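Filed under: Diary, Home

December 2021

Cold again in Trercombe. I drank my first tea at nine, too late, and then sat down to learn the names of the winter birds from the old Wainwright book, which has 500 pages and very small print.
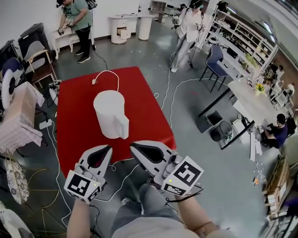

I managed two birds before lunch. My pronunciation is still bad, and Tia Lockwood laughed kindly when I said "wren" with the W. She says I should read aloud for 30 minutes every evening – to the wall, if necessary.

In the afternoon I walked to the river. It was gray and very quiet. I wrote one line in my notebook and put it back in my pocket.
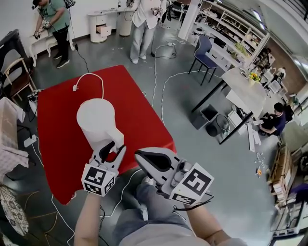 Why do I keep learning them in English? Because my neighbors talk about birds over the fence, and I want to answer.

Tomorrow the finches.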